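Memville Table Game – Set-Up Guide

Section 3: Laying out the town

You've read the rules, you've sorted the cards, and now comes the best part of the whole evening. In Memville the table is the town, and everything you put on it is a building that players have to remember. A good layout makes a good game, and you can build one out of whatever is in the kitchen drawer.

Before you start, have ready:

the deck of 72 cards
a roll of tape that lifts off cleanly
the things you'll use as buildings
a tea towel large enough to cover them
the score pad

3.1 Choosing the table

1. Pick a table everyone can reach from at least two sides. Rectangular is easiest, though we've played some cracking games on a round one.

2. Clear off anything that isn't part of the game. Stray keys and coasters get mistaken for buildings and then you have arguments (fun ones, but still).

3. Wipe the top down and let it dry before any tape goes on.

Note: Bare wood is lovely to play on. A patterned tablecloth makes the game much harder, so save it for the day your group starts getting perfect scores.

Caution: Test the tape on the underside of the table first. Old varnish and some waxed finishes will come away with it.

3.2 Marking the town limits

1. Run the first strip of tape along the side nearest the card reader. For a standard game make it 900 mm long. Bigger is fine if you have the room.

2. Turn the corner and run the two short sides, then close the rectangle along the far side. Press the corners down with your thumbnail so sleeves don't catch on them.

3. Stand where the players will stand and check that the whole outline can be seen. Grey tape on brown wood works well. Clear tape is hopeless.

Everything inside the tape is town. Anything touching the tape counts as inside, and anything past it is "out bush" and scores nothing.

3.3 Choosing the buildings

Go for things that can be named in a word or two. Cups, cutlery, pens, a peg, a cotton reel, a lemon! Mix tall things with flat ones, and throw in at least one object that has a clear front and back, such as a marker or a spoon. The direction it points is worth a bonus point in the later rounds, and that bonus decides a surprising number of games.

A dry-erase marker is one of my favourites. It has an obvious capped end, it's light enough for small kids to shift, and you can keep score with it afterward if you've got a whiteboard handy.
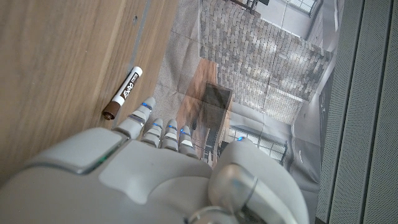
3.4 Placing the buildings

1. Start with the tall pieces. Stand cups up, and spread them out so one doesn't hide another from the players' side.

2. Lay the flat pieces next. Set them at an angle. A fork lying perfectly square to the tape is dull to remember, and a slanted one gives the sharp-eyed players something to boast about.

3. Leave a gap of up to 300 mm between neighbours. Closer is allowed, but keep clear space in the middle of town for the pieces to travel through when the move cards come out.

4. If you're using two cups, choose different colours. A cup with one colour outside and another inside is a gem, as you can ask about either one.

5. Walk once right around the table. If you find a piece you can't see from one side, nudge it until you can.

Caution: Use a dinner fork and leave sharp knives in the drawer. Hands move fast in this game, especially in the Sun round.

Note: Keep marker caps on. Ink and timber don't mix, and a lost cap changes the look of the building halfway through a game.

3.5 Reading the layout aloud

Before the first card is turned, the reader names each building and says where it stands. Keep it quick and cheerful. Something like: pink cup toward the far left, yellow cup with the blue inside a bit closer and farther left, red-handled fork in the front, white marker with the black cap off toward the upper right. Carry on until every building has been named, and always describe from the reader's own side of the table, or half the players will have the town back to front.

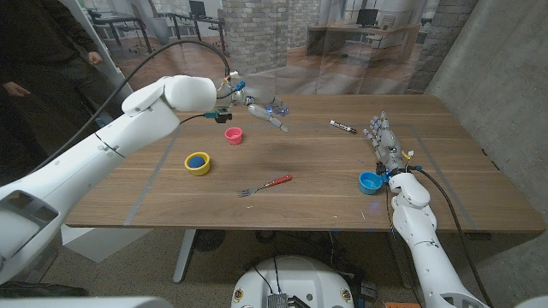
Tormod Nyberg wrote to ask whether the reader has to go from left to right, as his group at Plitham had been starting with whichever piece was nearest and finding that the younger players kept up much better. Any order is allowed, Tormod, as long as it stays the same for the whole game. We tried nearest-first ourselves after that letter and liked it so much that it's now how we teach new readers.

3.6 Covering and uncovering

1. Give the players a slow count of ten to look.

2. Lower the tea towel from the far side, holding it by both corners. Dropping it from above tips the cups over.

3. Draw a move card and carry it out under the towel. With tall pieces this takes a bit of practice, so have the players turn away instead if you prefer.

4. Lift the towel straight up and call "Open town!" Shouting is encouraged.

If a cup tips over while you're lifting, put it back where it was and play the round again with a fresh card. No points are lost.

3.7 Variations to try

Sun round: everyone answers at once by pointing. Use it as the last round, when people have warmed up and don't mind bumping elbows.

Wernari rules: two readers stand on opposite sides and each moves one building. Players have to find both. It's tough, it's noisy, and it makes a brilliant Sunday afternoon.

Little town: for under-sixes, use only cups and skip the direction bonus.

3.8 Packing up

Peel the tape back slowly, keeping it low against the table, and roll it into a ball as you go. Rinse anything that's going back to the kitchen, count the cards into the box, and put the score pad on top so it's the first thing you find next time. Scoring is covered in Section 4.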